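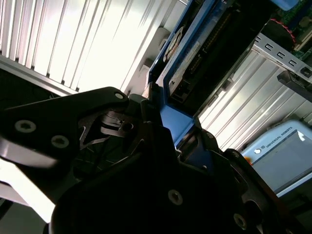
The Villain Wing

Posted in: Rewatching, Complaints
August 2020

I have now spent most of a summer watching a cartoon about a floating prison, and I would like to talk about the warden.

For anyone who missed Rullora the first time, which going by the ratings was everyone, it ran for two seasons and then stopped in the middle of a staircase. I mean that literally. The last shot is a foot going up a step. We never find out whose. There was a forum thread on the foot that ran to 2,107 posts before the site went down, and I was responsible for more of those than I'd like my employer to know.

The setup is simple enough. There's a prison called Dolgate, built on the back of something very large that swims. The heroes get thrown in during episode three for stealing a bell. Every prisoner at Dolgate gives up one memory at the door, and the warden, a thin man called Bemen with terrible posture, files it away in a drawer. As long as your memory is in the drawer you can't leave. You can walk right up to the gate and you'll forget what you came for, turn around, and go have soup. There is so much soup in this show.

As villain powers go, I think it's one of the great ones, and it has been sitting there for years getting no credit while people make ranked lists full of guys who can throw a mountain. Fine, you threw a mountain. Bemen once beat an entire boarding party by asking them politely to sign in.

What got me on the rewatch is how little he does. I had remembered him as a schemer. I'd have sworn there was a speech. I went looking for the speech and there's no speech, there's a scene where he eats a pear and reads somebody's sixth birthday off a card, and then he puts the card back in the wrong place. That's the whole scene. I had to get up and walk around the kitchen.

My friend Vicente Quiroga, with whom I have been arguing about this show since college, holds that Bemen isn't a villain at all. Vicente's case is that Bemen is an employee. He didn't build the prison, he doesn't own the thing it's built on, and in episode nineteen we see that he has a drawer of his own that he can't open. So he's a prisoner too, says Vicente, and the real villain is the system. Vicente says this about most shows. He said it about a baking competition.

I've gone back and forth on the drawer. My trouble with it is that it comes right after the episode where Bemen lets Siddiqui take the blame for the flood. You'll remember Siddiqui as the deputy warden with the enormous keys, the only staff member who is ever kind to anybody. She leaves a window open for one of the kids and water gets into the archive, and 100 memories go to pulp. Bemen knows about the window because he watched her open it. He stands there in front of the inspectors with his bad posture and doesn't say a word, and she goes down to the lower decks and we don't see her again until the finale, when she doesn't recognize anyone.

So no, Vicente, I don't think he gets to be a sad employee after that. You can have a locked drawer and still be a rat.

(If you've only seen the dub, a lot of this will sound wrong to you. The dub cuts the pear scene and gives Bemen an evil laugh. It also renames the soup. I don't know why you would rename soup.)

The other thing I had forgotten is the rules. I am a sucker for a power with rules, and Dolgate's are nicely stingy. He can only take a memory that's offered. It has to be spoken out loud. He can't read one he hasn't filed, and he can't destroy one on purpose, which makes the flood a much bigger deal than it seemed to me at nineteen, when I was mainly annoyed that it delayed the sword fight. And the whole escape in the back half hangs on a loophole you could have spotted in episode four: nobody ever checked whether the memory was true. Our guy with the bell made his up. He's been free to go the entire time and he stayed because his friends were inside.

I did not spot it in episode four. I didn't spot it this time either, and I had seen it before.

There is a wiki, for what it's worth, and its page on Bemen runs to 4,000 words, most of them about his coat. The section marked Powers is a paragraph. The section marked Relationships lists Siddiqui as "coworker," and I've tried twice to change that to something with more blood in it. Both edits were reverted by a user named Horacio Aravena, who left the note "please cite." Cite what, Horacio? Her face?

I've since looked at his edit history. He has fixed every episode number on that site and added the names of all the background guards, several of whom are on screen for less time than it takes to sneeze. I can't stay mad at a person like that. I do still think he's wrong about the coat, which is obviously gray.

Next up is the tie-in comic, which was supposed to continue the story and lasted two issues. Vicente owns the second one and won't lend it to me because of what happened to his copy of something else, in a bath, a long time ago. He has offered to read it to me over the phone. I've asked if he'll do the voices and he is thinking it over.

Filed under: cartoons, wardens, soup
3 comments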